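Sun 6 May

# Sorting out the tool drawer before it eats you

Quick one, I've got 28 minutes before I have to leave. This is for the small hand tools, the fiddly stuff. Not saws, not the drill.

**You need**

- a dark surface (small bright parts show up, screws dont vanish)
- one sheet of white paper
- a bowl, a box, a shallow tray
- 2 rags, some light oil

**Do this**

1. Dump the drawer. All of it.
2. Bowl, box and tray go along the back, out of elbow range. Bowl = trash. Box = stuff for other rooms. Tray = loose little parts.
3. Pull out anything with a handle. Pliers one side, screwdrivers the other.
4. Wipe each one. Drop of oil on the joints, open and close it a few times, wipe again.
5. Rusty? 300 grit paper, light pressure. Stop when it's smooth.
6. Doubles: keep the better one. I had three of the same Sovodard driver, no idea why.

Don't sort the tiny parts yet. You'll be there til November. My sister-in-law Lindalva Macedo did hers by thread size, gave up after roughly 50 screws and went to bed.

The white sheet is your work spot. One tool on it at a time, look it over, decide, move it along. Dirt and flakes drop on the paper and you just fold it up. A clamp-type tool like the black one on the sheet is worth extra time, grit hides in the jaws. Red-handled pliers stay over on the right, yellow screwdriver on the left, so they don't end up in a heap again. 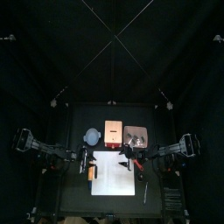 Going back in: heavy stuff at the rear of the drawer, daily stuff in front. Pens and thin picks get their own slot or they roll. I use an old Lisora cutlery insert, cut down a bit. Tray goes in last, on top.

Drawer still sticks? Rub a candle along the runners.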